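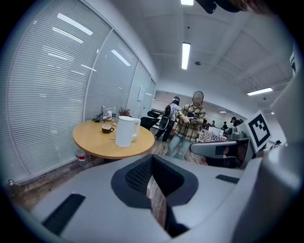

Is the Callero hand-held gripper safe to leave with people who haven't been trained on it?
Only if you're happy to read the fault log every evening, and only with the firmware older than the October update.

I bought the Callero for our unit to collect handling demonstrations: pouring, lifting, putting a cup down where a cup ought to go. You squeeze the trigger, the fingers close, the tool records where it has been, and later an arm on a bench tries to copy you. Gunusance, who make it, sell it as something you can hand to a new starter before the tea has brewed. We did that. This review covers what came next, so if you only want the score, it's at the bottom.

The good part first. It's comfortable for something so bulky, the grip suits small hands and large, and the marker near the fingers is read quickly even under office strip lights. Battery life is fine. The case it comes in is better than my luggage. For the first few weeks I had nothing to complain about and was rather enjoying telling people so.

Then the fingers started staying shut. You let go of the trigger and they think it over. Most times the pause is short enough to blame on yourself. On the bad occasions they hold on until you switch the whole thing off at the base, and if you happen to be holding a full kettle when this happens you learn a lot about your wrist. Radosław Wieczorek had one lock on to a kettle handle and stood there like a man at a very dull party, unable to put it down or pass it on, until someone reached the power switch for him. The water was cold. We now have a rule that the water is always cold, and I'd suggest you adopt it before you unpack the box.

I went through the log. Out of 1,187 recorded grasps there were 15 late releases, and in 9 of those the fingers didn't open at all without a power cycle. You may think that's a decent rate. I would too, for a vending machine. For something clamped round a handle at the end of your own arm I'd like a lower one, and I'd like a manual release that doesn't need the small hex key they put in the bottom of the case, under the foam, in a bag with the warranty card.

What bothers me more is that the tool knows. Each of the late releases is in the log with a code against it, E9, which the manual lists as "reserved". No beep, no light, no message on the laptop. The recording carries on and saves itself as a good one, so unless you look, the robot arm gets taught that the proper way to set down a kettle is to hover with it for a while looking worried. Ours picked this up nicely. It took us a while to work out where it had got the habit.

Support is run by Tromow, and they were polite and slow. Their first reply asked whether my fingers were in the way. The second sent me to Pietrzak, the repair agent, who replaced the return spring and a small bracket and posted it back with a note saying no fault found - which makes the new spring a generous gesture. It was better for a while. After the October firmware it got worse again, and I've since rolled back and left it there.

If you already own one: keep the old firmware, search your logs for E9 and bin those recordings, tape the hex key to the body, and don't let anybody use it alone with anything heavy, hot or belonging to the director. Check the return spring too. Ours had a visible kink when I took the cover off, and you'll need a torch to see it.

If you don't own one, I'd wait. The idea is good and the moulding is lovely. A release button would cost them pennies.

Two stars out of five. One is for the case.

Reviewed 28/04/2022. Bought with our own budget, and I've asked for some of it back.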